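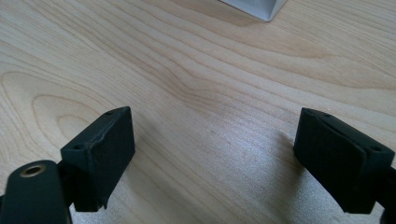 28/01/2019

I have been trying to learn to bake my grandmother's rye bread for most of the winter now, and since several of you wrote after the last post to ask how it was going (thank you, I read every one of those, even when I'm slow to answer), I thought I'd sit down with a cup of coffee and tell you the whole long story.

First, a little background for anyone new. My grandmother grew up in a village called Urninport, and she baked every week of her life until her hands got too sore for it. She never wrote anything down. What I have is one index card in my aunt's handwriting, copied out at the kitchen counter while Grandma talked, and it says things like "flour until it looks right" and "leave it till after church." I love that card. I have also said some very unkind things to it.

The starter was the easy part, believe it or not. I'd been given a jar by Knut Reuter, who lives two streets over and has kept his going for 41 years. He handed it to me in July over the fence with a strip of masking tape on the lid that said FEED ME, and I took that very seriously. For the first few weeks I fed it morning and night like a newborn. I took it with me to my sister's. I got up once at three in the morning because I'd forgotten, and stood there in my socks stirring rye flour into a jar and feeling quite devoted. Knut laughed till he coughed when I told him. He keeps his in the back of the fridge and feeds it when he remembers, and it has never once complained.

So if you've been scared off sourdough by all the rules, please don't be. Mine lives in the fridge now too. I take it out the evening before, give it a good big spoonful of flour and enough warm water to make a thick porridge, and by morning it's bubbly and smells like apples that have been in the fruit bowl a bit too long.

The bread itself was another matter. My first loaf was so dense that I cut one slice, looked at it, and put the whole thing out for the birds, and the birds left it there. The second had a huge cave under the crust where you could have hidden an egg. The third I was proud of for a whole hour, until I sliced into it hot because I couldn't wait (the smell! you would have done the same!) and it gummed up the knife like wet clay.

That third loaf turned out to be fine, by the way. I had wrapped what was left in a towel and sulked, and the next day I had a piece with butter and it was really quite good. Rye wants to rest. I'd read it in a book and I suppose I thought the book was being fussy. Now I bake on one day and don't touch the loaf until the next, and I put it up on top of the cupboard where I'd need the step stool to get at it.

The other thing I had wrong was the flour. I'd been buying a light rye from the supermarket, mostly because it was there, and it makes a perfectly nice loaf but it isn't hers. Hers was almost brown and had a kind of sourness that got you at the back of the jaw. I asked around, and a lady at the farmers market sent me to Wasilewska, the little deli out past the car wash, where they sell a coarse dark rye in plain paper sacks. You have to ask for it; it's behind the counter with the big jars of pickles. I came home with a sack of flour, a jar of the pickles, a smoked sausage and a poppy seed roll that did not survive the drive.

What a difference, though! It drinks up water like you wouldn't believe. The dough never turns into dough in the way you'd expect, either. It's a paste. You can't knead it and you shouldn't try. I stir it with the handle end of a wooden spoon, scrape it into a greased pan with wet hands, smooth the top like I'm frosting a cake, and walk away. When little pinholes start showing on the surface, it's ready for the oven. I think that might be what "till after church" meant. It was a long service.

Here's where I've ended up, for those who like it laid out:

- A generous cup of bubbly starter
- 4 cups of dark rye flour, the coarse kind
- 2 teaspoons of salt
- A spoonful of molasses
- Caraway seeds, as many as you like (my aunt says none, my mother says plenty, and they've been having this argument since before I was born)
- Warm water until it's like thick oatmeal

Very hot oven to start, then turn it down after the first ten minutes and give it another 43. I know that's a strange number. I set the timer wrong once and it was the best loaf I'd made, so now it's the number.

I took half of last week's loaf over to my aunt. She didn't say anything for a while. She had it with butter and a little salt, standing up at the counter the way Grandma always ate the heel, and then she asked if I'd used caraway. I said I had. She said, "Hm," and cut another slice.

It isn't quite the same, I'll admit. The crust on hers was thicker and a bit scorched on the bottom, and I suspect that old oven of hers had more to do with it than any recipe. I might try a baking stone, or putting the pan on the lowest rack. If any of you have had luck getting a dark bottom crust without burning the sides, I would dearly love to hear about it in the comments.

Next week I'm going to try the poppy seed roll, and I have plenty of pickles left if anyone local wants some.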